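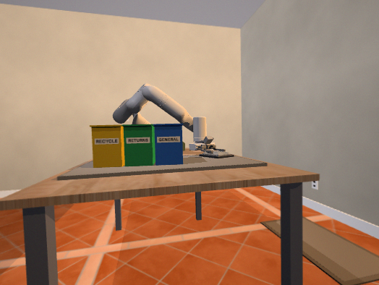
Sim view of the sorting table, arm over the mat, bins RECYCLE / RETURNS / GENERAL left to right.

April, open day entry. Written up after closing, 5:40 p.m.

Ran the Drandergate sorting demo in the front half of the lab from 10 to 4. Simulation on the big screen, no hardware on the floor this year. Visitors could pick an item from the menu, pick a bin, and watch the planner work it out. The Radebe planner was on the release build. I left the nightly build alone after what it did to the wrist limits last month.

Log shows 1,092 pick attempts over the day. 765 of those were started by visitors and the rest were the idle loop we leave running when the menu hasn't been touched. The idle loop should have its own tag in the log. I had to separate them by the menu timestamp, and that took longer than it should have.

51 attempts ended with a planner timeout. I went through those first. Most are the same case: item placed near the far right end of the mat, target RECYCLE. The arm has to come all the way back across the other two bins, and the planner keeps trying to go low over GENERAL and then rejects its own path on clearance. Raising the transit height by hand fixed every one of the cases I replayed this evening. I did not change it during the day. Costov has the default height baked into the scene file and I didn't want to reload with people standing there.

Restarts: 8. Six were planned, on the hour when the tour groups changed over. The other two were the renderer hanging after someone pressed the reset key several times in a row. Reset needs a lockout while the scene is loading. Two seconds would be enough.

Notes on the scene itself. The low camera is good for the talk because the bin labels face the audience and can be read from the back row. It is bad for explaining the grasp. The bins hide the bottom of the arm, and several visitors asked what it was bolted to. The group from Callolthorpe asked for a top view so they could see where the item sat relative to the fingers. We have one, but it was not mapped to a key. Map it.

The floor tiles are too bright. On my monitor they are fine, but on the projector the orange took over and people's eyes went there. Somebody asked if the tile pattern was a calibration target. Swap it for a plain gray floor before the next showing, or at least pull the saturation down.

Questions that came up more than once:
- Does it know what the item is, or is it told? (Told, in this demo. The menu passes the label straight through. I should say so at the start of the talk.)
- What happens if the bin is full? (Nothing, we don't model fill.)
- Is the speed real? (Yes, playback is at 1x. Several people thought it was slowed down.)
- Can it take something back out of a bin? Not tried. The Callolthorpe people care about this for returns handling, so it is worth an afternoon.

The talk ran long in the morning. I cut the slide on collision meshes after the second group and didn't miss it. The handout still has the old bin names on the back page. Reprint or cross out.

To do:
- tag idle loop attempts in the log
- transit height as a parameter, out of the scene file
- lockout on reset
- top view on a key
- floor material
- send Callolthorpe the timeout replays, they asked for the failures as well as the clean runs

Logs and the replay files are copied to the shared drive under Drandergate, open day folder. Demo machine is shut down. Projector remote is in the left drawer and needs batteries.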